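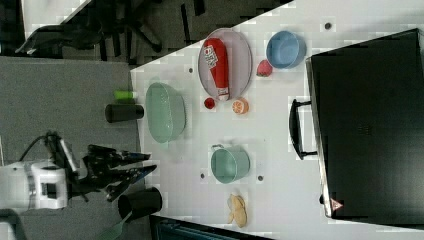
*Photo: Wysocka Studio*

## The refill math doesn't add up

Every spring the same offer lands in my mailbox, and every spring a few of you forward it to me and ask if it's any good. Buy the nice bottle once, then get pouches sent to your door forever. Less plastic, less money, fewer trips to the store. This year it was ketchup, mustard and dish soap, all from Vestent, and the flyer promised I would "never buy another squeeze bottle."

I signed up in March. I've now had enough deliveries to form an opinion, and my opinion is that somebody should check their arithmetic.

Start with price. A pouch of the Vestent ketchup holds 24 ounces and costs more per ounce than the store brand I was already buying in a plain squeeze bottle. The flyer gets around this by comparing the pouch to a glass bottle of something fancy, which I have never bought and don't plan to. When I wrote to ask why, I got back a cheerful paragraph about values. I have values. I also have a grocery budget, and I would have liked a number.

Then there's the discount. You get 30 percent off if you take the plan, and it's the first thing you see on the sign-up page, in type as big as my thumb. What you find later is that the discount covers the first two deliveries. After that it drops to a "loyalty rate," and I had to go through three pages of the account settings to learn what that rate was. It was full price with free shipping. The old price had shipping too, so I suppose that counts as something.

The waste question is harder, and I'll admit I wanted the pouches to win. They weigh next to nothing and they take up less room in the trash. But my town takes squeeze bottles in the curbside bin and does not take pouches. The company says you can mail the empties back. You rinse them, dry them, flatten them, and save them up until you have 23, at which point you may print a label. I have a small kitchen. I do not want a drawer full of damp ketchup pouches while I work my way to 23, and I doubt most customers get there. I asked how many pouches come back compared with how many go out. That message has not been answered.

Plerosel, which does the same thing with cleaning products, has a drop box at one of the stores near me. Better idea, on paper. The box was full both times I went, with pouches stacked on the floor next to it, and the clerk didn't know who was supposed to empty it.

Now the part that several of you have written in about: filling the bottle. The pouch has a spout, and the spout is a hair wider than the neck of the bottle. With dish soap this is fine, because soap runs. Ketchup sits there and thinks about it. You squeeze, a bubble comes up, and you have ketchup on your wrist. A reader suggested warming the pouch in a bowl of water first, and that does help, though now I'm heating water to save the planet from a bottle. Another reader uses a canning funnel. I bought a canning funnel. It came in a plastic box.

And please wash the bottle between fills. The instructions say "rinse if desired," which strikes me as a strange way to talk about something that holds food and lives in and out of the fridge for months. Hot water and soap, a bottle brush for the shoulders, the cap taken apart if it comes apart, and let it dry all the way. If the cap smells off, throw it out.

To be fair, I know two households where the plan has worked. Both have several kids and go through condiments at a pace I can't imagine, and neither one minds the storage. If you're buying for one or two people, I'd skip it. The biggest bottle of a plain brand from the regular shelf beat the pouch on price every time I checked, and I checked four stores. Buy it, use it up, rinse it, and put it in the bin if your town takes it.

Canceling took me 33 minutes, most of it on hold, after the cancel button on the site sent me to a page asking if I'd like to pause instead. I said no. It asked if I'd like fewer deliveries. I said no to that as well. They did send a confirmation — keep yours, because a pouch of mustard still showed up the week after and I needed the email to get the charge taken off.

Trakeo has started running ads for a refill plan of its own, cooking oil this time, and the words "never buy another bottle" are in there again. If you've tried it, write and tell me what you paid per ounce, with shipping. I'll run the numbers in a later issue.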